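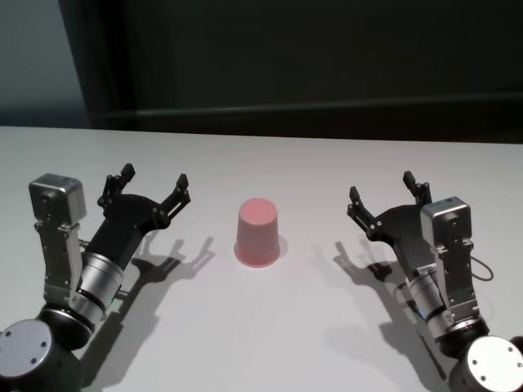

Getting the Stilton Lantern

The Stilton Lantern is an off-hand light source in Prellov. You can get it any time after reaching Cikville, and you don't need to be a member of a guild. The last step is a cover puzzle, and it goes wrong for most players because they place the cover the wrong way up. It has to sit like the pink cup on the white table, upside down on its wide rim with the narrow closed end on top. If the open end faces up, the flame goes out and you have to buy more oil.

What you need
Mining level 45
2 flasks of lamp oil
Tin cover (bought during the steps below)
A free off-hand slot

Steps
1. Talk to Chacko at the well in Cikville. Pick the second chat option, then ask about the old mine.
2. Buy the tin cover from his shop. It does not stack and cannot be banked.
3. Enter the mine and take the left tunnel until you reach the rockfall. Mine through it. Your level is checked here, and boosts work.
4. Pour one flask into each of the two basins. The order does not matter.
5. Light the wick on the ledge, open your inventory and right-click the cover. Choose Rotate until the wide rim is at the bottom, then use it on the wick.
6. Wait for the chime and pick up the lantern.

If you log out after step 4, the basins empty. The rockfall stays cleared.

Losing the lantern
Chacko sells a replacement for over two thousand coins. You don't have to repeat the puzzle.

Changes
21st November: Rotate option added to the cover. Before this it had to be dropped and picked up again to turn it.

Thanks to Rahel Berchtold for checking the boost in step 3.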